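Status: usable, mostly. The price column was fixed in March and has been sulking ever since.

# Zirkent

1234 second-hand ads, copied off the noticeboard outside the Trakutlow shops and typed into a CSV. Every ad is for something someone wanted out of the garage. A surprising number are for the same exercise bike, at declining prices.

## What's in it

| Column | Type | Notes |
|---|---|---|
| `ad_id` | integer | Starts at 1. No gaps, by stubbornness. |
| `item` | text | As written, including "chester draws" |
| `colour` | text | See below, with patience |
| `price` | number | Australian dollars; swaps are blank |
| `condition` | text | "As new" covers a lot of ground |
| `pickup` | yes/no | Almost always yes |

Phone numbers and names were left out at typing time, so there is nothing to redact and nothing to ask me for. Ads offering kittens are in `kittens.csv`, where they can't skew the furniture.

## Colour

Sellers have their own ideas about colour. There are six spellings of beige and one "off beige", which I assume is a warning. The original wording stays in `colour`, and a tidied version sits in `colour_plain`, limited to the words you'd find in a small box of pencils.
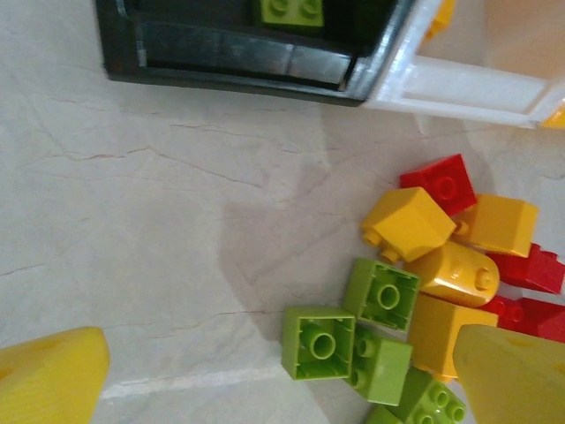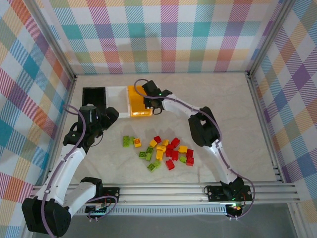
The tidying rules are in `dravau.toml` and run from top to bottom, first match wins. Shades fold into their parent, so a lounge listed as "burgundy (classy)" becomes red and loses its bracket. Lime green, as on the bricks in the first picture, goes down as green, and anyone who feels strongly about lime can read the raw column. Anything with two colours keeps both, separated by a slash. Past that it becomes `multi`, a category dominated by doona covers and one caravan.

## Prices

"ONO" is dropped and the number kept. "Make an offer" is blank. "100 or a carton" is recorded as 100, with the carton preserved in `notes` for cultural reasons. Free items are 0, which drags the mean down, so use the median. Don't email me about the mean.

## Running the checks

```
make check
make colours
```

`make check` takes 2 seconds and complains about row 6. Row 6 is correct. The item is a ute canopy and the price really was that.

## Known problems

- The same item re-advertised counts as a new ad. The exercise bike is therefore several exercise bikes.
- Rain got into the board in July and some ads were typed from what was left of them. They have `smudged` set to 1.
- `condition` has not been tidied. I tried, and ended up arguing with "goes well, no motor".

## Licence

CC BY 4.0. Credit the Zirkent ads file and say which version you used. If you find a third spelling of "Tupperware" in there, open an issue and I'll add it to the tests.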